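**December 29, 2021 - Levex cold-process soap base, revised instructions**

The Levex kit now ships with a revised lye sheet. The water figure has changed from the earlier printing: use 210 g of distilled water per batch. Weigh it - do not measure by volume.

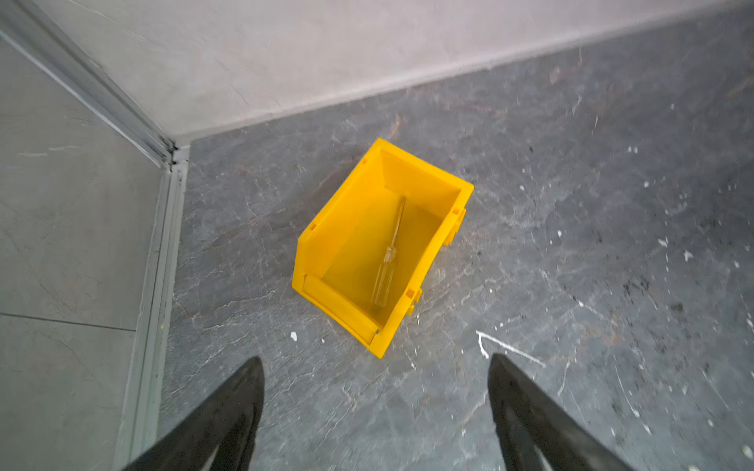
Combine oils and lye solution when both read 33 °C. Stick-blend in short bursts to a light trace. Kits packed before May contain the Indero clay in a larger sachet; use 19 g and keep the rest dry.

The Lokitau mould liners are unchanged. Fold the short ends first and leave the top open until the soap has set. 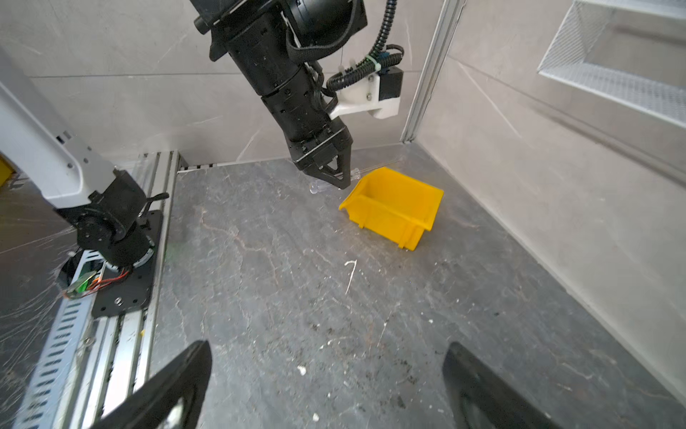
*Clear plastic tube on the floor, near a yellow storage bin.*

Fragrance goes in at trace, never into the lye solution. Luangrath lemongrass speeds up trace, so have the mould ready and stir it in by hand. Cut after 2 days and cure on an open rack, with the bars turned weekly.

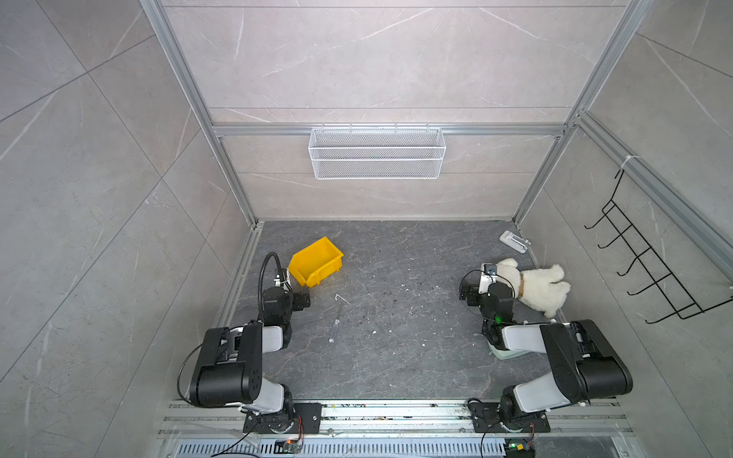 **Can the base be coloured with food dye?**

Food dyes fade or shift in the high pH of fresh soap. Use the clay supplied, or a mica sold as stable in cold process.

Replacement lye sheets are free with any refill order.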